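# Learning to make a bed, one corner at a time

When I rang Špela Shehu to ask about her bedmaking study, she warned me that she could talk about doona covers until the cows came home, and I'm pleased to say she very nearly did.

Špela leads the household handling work at Skandcombe, and the method she and Ginevra Gatti have been testing there goes by the name of Lillby. "We'd been teaching the whole job as one long movement," she told me, "and it was a bit like teaching somebody a dance by only ever playing them the full song." Lillby breaks the job into short pieces, and each piece starts with both grippers taking hold of an edge.

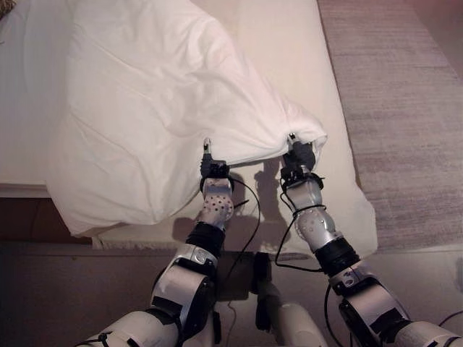

The grip is where most of their arguments have been, all of them friendly (so I'm assured). Ginevra wanted the two hands close together, which keeps the cloth between them from sagging, while Špela favoured a wider hold. They ended up recording 134 demonstrations with a person guiding the arms, and let the results settle it.

"I was wrong, and I've been reminded of it at lunch ever since," Špela said, laughing. With the closer grip the policy finished 185 pulls before the team stopped for the season in October, and only 15 of those needed a person to step in.

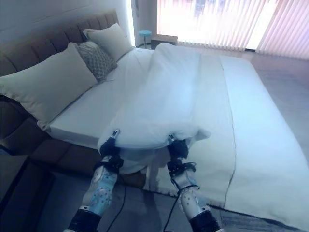
Ginevra, who joined us partway through with a cup of tea, was keen to talk about the failures. "A doona has no proper shape until you put it somewhere," she said. "You lift one side and the other side has ideas of its own, and the camera can't see what's bunched up underneath." Her favourite fix is a plain one: if the fold looks wrong, let go, move along a little and pinch again.

Next they'd like to try heavier quilts, and after that pillowcases, though Špela groaned when I brought those up. "Ask me again when we've done 100 of them," she said, "and bring biscuits."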